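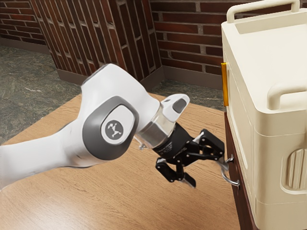 Cunddale handle-approach set, version 3

Released 23 September 2025. Maintained by the Edik tooling group.

What is inside

Simulated episodes for one task: bring a two-finger gripper to a bar handle on a small cabinet and pull. There are 28 episodes, stored in 4 shards. Each episode has rendered views, joint positions, gripper opening and the planner log. All views are rendered at 20 frames per second.

Changes from version 2

Timestamps of the planner log now use the simulator clock. In the August build they used the host clock and could drift.

The handle pose is saved in the cabinet frame – please update old loaders. 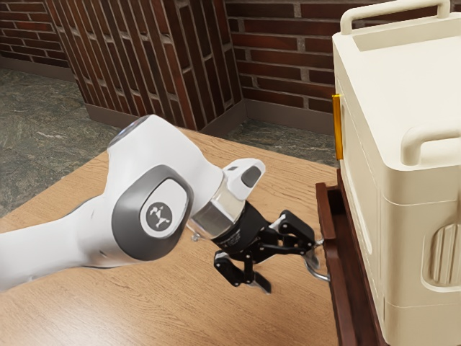
Cesten is our planner. It gets the handle pose from the simulator and proposes a pre-grasp, then a straight approach to it. The difficult part is the last short distance, when the fingers are spread and one of them is already beside the thin metal bar. For this part we run the collision check at a finer step, and the log has the field "near_contact" set to true.

Loading

Use the reader in the Chong package. Call open_shard with the path and the shard number, counted from 0.

Known problems

Wrist materials can confuse depth estimators. Three episodes end before the pull is complete; they are marked "partial" and we keep them in the set.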